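Ticket 2096: Desktop powers off under load, front office PC
Status: Resolved
Opened by: Maxine Tamihana
Product: Puneo desktop, stock control software Kustitz

Reported fault
PC shuts down without warning when the month-end stock report is run in Kustitz. Started in February. No blue screen. Starts again straight away if the power button is pressed. Word processing and email are fine.

08:39 Asked user to run the report again and note where it stops. Stopped while building the supplier table.

09:15 Event log shows unexpected power loss only. No disk errors. Swapped the mains lead and moved the PC to a different wall socket. No change.

10:20 Memory test left to run for two passes. No errors found.
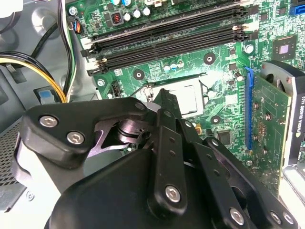

Case open, board and processor socket area.

11:05 Ran the report with the temperature monitor open. Processor temperature climbs steadily and the PC cuts out at the same point each time. Power supply readings normal up to then. Ticket 2707 (Buschmann monitor flicker, same desk) checked and not related.

11:30 Rang Bulley about a replacement cooler. One in stock, collected over lunch. 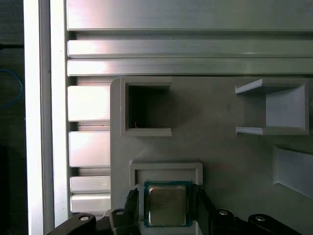 Reading time: 2 min

13:40 Old thermal paste was dry and covered only part of the chip. Cleaned off with alcohol wipes, new paste applied, new cooler fitted and fan lead connected to the CPU header.

14:25 Report run twice from start to finish. No shutdown. Temperature levels off well below the earlier reading.

15:10 User ran the report herself with email and browser open. Completed.

Notes for next time
Check cooling before the memory test on this model. Old cooler labelled and put in the parts drawer, do not reuse.

Closed 16:00.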